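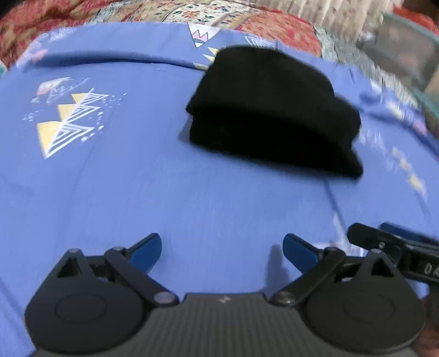 October 3, 2022

Folding notes, black cloth. Continuing from the May pages, which I reread this morning and mostly don't believe.

Background for Mingxuan, who missed the last round: the Melby instructions claim that a soft black garment folded their way will stack flat, hold its edges and come out the same size every time. The sheet they gave us has a drawing of a perfect rectangle on it. I have folded laundry for most of my life and have yet to make that rectangle out of anything except a pillowcase.

Working on the bed again, on the blue sheet with the mountain print. Yuxi prefers it to the table. I'm not convinced. The sheet has its own wrinkles, and there is a long ridge running across it toward the cloth. Any fold that starts near a ridge like that is going to pick up some slope from underneath. Yuxi says people fold on beds, so we should fold on beds. Fine, but then pull the sheet tight first. I've asked for this before.

What the Melby fold gives on the black cloth: a thick stack, slightly domed on top, wide at the front and narrower at the back. One front corner comes to a point and the other end is blunt. The top layer hangs over at the left and makes a little tip. There is a bulge on the right side, above the pointed corner. I would not call any of that a rectangle.

Yuxi's view is that it's good enough for a drawer. Probably true. A drawer hides everything. But the claim on the instructions isn't "good enough for a drawer," it's that the stack is flat, and a dome is a dome. If you put a second one on top it will slide toward the narrow side, and by the fourth you're holding the pile up with your chin.

Possible causes, with how much I believe each:

Trapped air. This is Melby's own explanation, in the small print. Press down before the last fold, they say. I pressed. Weak.

Too many layers for the thickness of the cloth. Likely. Each turn has to travel around the ones inside it, so the outside comes up short and the middle rises. Their drawing shows every layer with no thickness at all.

Uneven first fold. Very likely, and my fault as much as anyone's. If the first fold is off by a finger, each one after it carries that along, and the overhang at the left looks to me like what's left over at the end.

The surface. See above. I can't separate it from the rest until we do the same fold on the table, same cloth, same person.

A note on color. Black is a miserable thing to check folds on. The front side goes almost completely dark and I can't find the layer edges by eye, so I end up feeling for them with a thumbnail. Against the blue print the outline is clear enough, but the inside of the stack tells me nothing. I'd like to repeat with something pale. Mingxuan suggested a line of white thread basted along each fold, to be pulled out later. Good idea if the thread doesn't stiffen the edge, and I suspect it will.

About the Kadorer method, which Shen keeps recommending: it's a roll. Rolling is not folding. I have nothing against rolls, but comparing a roll to a flat stack for neatness is a bit like comparing a jar to a plate. If we include it, it gets its own page. The 22 "steps" in their booklet include "smooth the fabric with care" written two separate times, so I am taking that number lightly too.

The May pages say the Melby fold "works well on dark knits." My handwriting. No mention of which cloth, what surface or who folded. I've crossed it out and left it readable.

To do:
Same cloth on the table, sheet off.
Same cloth on the bed, sheet pulled tight and tucked.
Drop one fold and see whether the dome goes down.
Put 2 in a stack and leave them overnight under nothing. Then again under the Flaltari catalog.
Ask Yuxi to do a full set without me in the room, as I correct her corners.

Yuxi read this over and wrote in pencil that the point on the right corner "could be tucked in." It could. Then we're tucking, and there is no tuck in the instructions. Leaving her note in.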